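The woman who runs Romimham puts the kettle on before she will talk about rent. She has been letting out small offices and workrooms in the old Kneževič printworks for eight years now, and she says most of the people who come to look round have already been shown three or four places by somebody in a hurry. "They arrive with their coat still done up," she says. "I like them to sit down for a bit, because otherwise they only look at the carpet."

There are 2406 square feet to let on the first floor at the moment, which can be taken whole or split into five, and she is quite open about hoping it will be split. Big tenants are lovely while they stay, she tells me, but she still remembers the winter when Werno moved out and left her with the entire top floor to heat and not a soul in it. "You get terribly fond of a big tenant, and then they ring you up one morning and that's that. With the small ones, if somebody goes, the rest of the corridor is still there saying good morning to you."

So what do people ask for these days? Windows that open, mostly, and somewhere to leave a bicycle. The smallest room is 305 a month with the heating and the water put in, and she has kept it at that since May – she would sooner have it lived in, as she puts it, than sitting there with a higher number on the door.

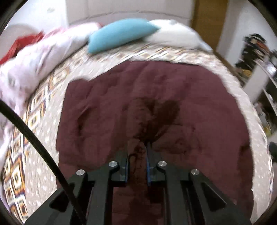 Deep maroon plush spread over the bed.

I asked her about leases, expecting a sigh, and got one. Her agreements used to run to five years as a matter of course, and she has come round, slowly and with a certain amount of grumbling, to letting people stay from month to month if that suits them better. "I was dead against it," she says, laughing. "I thought I'd be forever changing the locks! But most of them stay anyway. They just like knowing where the door is."

The one firm she still has on a long lease is Pernia, down on the ground floor by the loading bay, who took their unit when the roof was still being mended and have never asked for anything but a second parking space. She did find them one in the end, though it meant moving the bins, and she would like it known that the bins are much better where they are now.

Before I go she walks me along the first floor to see the light, which comes in from the canal side and is very good in the afternoon. She is having the landing painted next and can't decide on the colour. "Everyone says white," she says, "but then everyone isn't here at five o'clock in January, are they?"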